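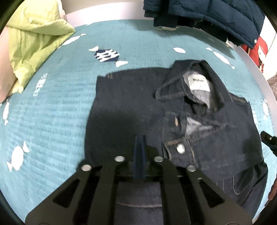 Call for Participants: Safety Review of Hand-Held Gripper Tools in Garment Handling

Posted 2018-04-28

The Rukholm Institute for Home Automation invites applications from adults to take part in a paid review of hand-held gripper tools used to record household clothing tasks. Sessions will be held in participants' own homes in Suvville and Itstead.

Background

In November the Institute suspended all garment recording after 2 faults were reported with the Barros gripper. In the first, the finger plates failed to release when the trigger was let go, and the seam of a jacket was torn. In the second, a participant's fingertip was pinched between the plates while she was freeing a metal button. The injury was minor and was treated at home. An internal inquiry led by Anel Sibiya found that the return spring could stick when the tool closed on thick stitched fabric, and that the written instructions did not say how to open the plates by hand.

The spring has been replaced and a manual release added. Recording for other purposes will not resume until the revised tool has been reviewed by people who were not involved in its design.

What participants will do

Participants will attend a training session and then complete 7 home sessions. Each consists of laying out, lifting, turning and folding everyday clothes on a bed, including denim and other heavy items with buttons, rivets or zippers. Any sticking, slipping or unexpected closing of the plates must be entered in the fault log before work continues. Participants may stop a session at any time without loss of payment.

Who may apply

Applicants must be 18 or older and able to grip and release a hand tool repeatedly without pain. Experience with robots is not required. Employees of Barros and members of their households are not eligible.

Payment

Participants receive $400 on completion of the series. Those who withdraw early are paid for the sessions attended. Clothing damaged by the tool will be replaced at the Institute's expense.

How to apply

Send a short letter stating your town of residence and general availability to Nazma Bepari, Participant Office, Rukholm Institute for Home Automation. Copies of the inquiry report are available from the same office on request.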